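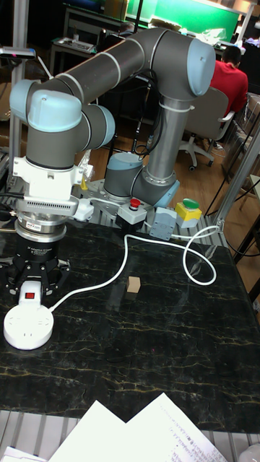
Coltesville puts a price on the wall outlet

Coltesville will start charging people to plug things in at its public buildings in September, ending an arrangement under which anyone with a cord and a little patience could fill up a phone, a laptop or, on at least one recorded occasion, a slow cooker.

The city council approved the fee at a meeting that ran long, partly on account of a discussion over whether a hearing aid charger is a "personal device" or a "medical device," and partly on account of the agenda item before it, which concerned geese.

Under the new rules, the first 40 minutes at any public outlet are free. After that the charge is 60 cents an hour, payable through an app that will need to be downloaded onto a phone with some charge left in it. The city says people whose phones are already dead may pay at the front desk, in coins.

The rules cover the library, the bus station, both floors of City Hall and the Kostier Building, the former shoe warehouse the city turned into a study and meeting space two years ago. The Kostier Building was promoted at the time with a flyer promising "outlets at every seat." The flyer is still on the door.

According to a staff report attached to the agenda, the city has 542 outlets within reach of the public. Some are behind furniture. One is in the ceiling of the bus station, where it powered a clock until the clock was removed, and the report recommends that it be metered along with the rest "for consistency."

The metering equipment will come from Irness, a supplier two counties over that mostly makes laundry card readers for apartment buildings. Each outlet gets a cover plate with a small code printed on it. Scan the code, plug in, and the clock starts. Unplug, and the clock stops, unless you plug in again inside ten minutes, in which case it never stopped. The report spends most of a page on this and includes a diagram with arrows. 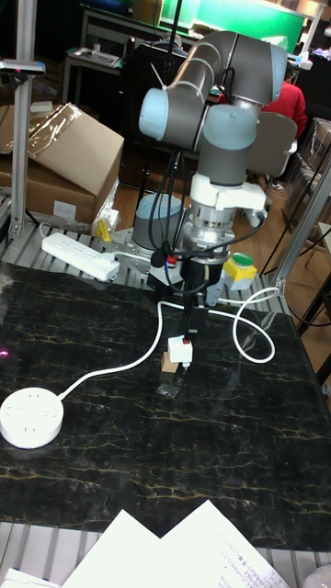 A small white plug above a small wooden block.

The money involved is modest. The staff report expects the fee to bring in enough to cover the cost of the cover plates within six years, provided the cover plates last six years. Irness offers a warranty of three. Asked about this at the meeting, the public works department said it had been told the plates were "very solid."

Residents who came to speak were mostly against it. A student who uses the library in the evenings said her laptop is old enough that it holds a charge only while it is charging. A man who drives in from outside the city limits said he had always assumed the outlets were covered by parking, and was told that parking is free, and said that in that case he was sorry he had brought it up. One speaker was in favor. She said she has been waiting for the seat next to the outlet on the library's second floor since the spring and would gladly pay to see it turn over.

An online petition against the fee had drawn 140 signatures by the time the council voted. The clerk read the total into the record and noted that a number of the signers had listed their home address as "the library."

Local businesses have noticed. Hứa, the noodle shop across from the bus station, put a chalkboard on the sidewalk the morning after the vote offering free charging with any large bowl. By noon the board had been changed to "any bowl," and by the dinner hour it read "one outlet per table please." The coffee place next door, which covered its own outlets with blank plates last year and was roundly criticized for it, has put up no sign of any kind and is said to be feeling pretty good.

There are exceptions. Medical devices charge for free, and after the long discussion that includes hearing aids. Power wheelchairs and scooters are free. Children under 12 are free, although the rules leave open how an outlet is supposed to know. Extension cords are banned outright, as are power strips, after a staff member at the Kostier Building found a single outlet supporting an entire fantasy football draft.

Holiday lights get their own paragraph. The tree in the City Hall lobby plugs into a public outlet, and a strict reading of the rules would have the city paying itself by the hour for most of December. The council considered an exemption, was advised that exemptions have to be advertised in advance, and decided that the city would simply pay. The cost will come out of the same fund the money goes into.

Cover plates go up first at the bus station, then at the library, with City Hall last. Work will be done before opening hours, starting at 6 a.m., and the outlets will be out of service while it happens. The ceiling outlet requires a lift, which the city will rent.

Until then everything stays as it was. At the library this week the seats along the window were full by midmorning, the cords ran under the tables to the wall, and a handwritten note taped above the second-floor outlet asked people to please be considerate. Somebody had added, in a different pen, "while you can."

Questions about the fee may be sent to the public works department, which prefers email.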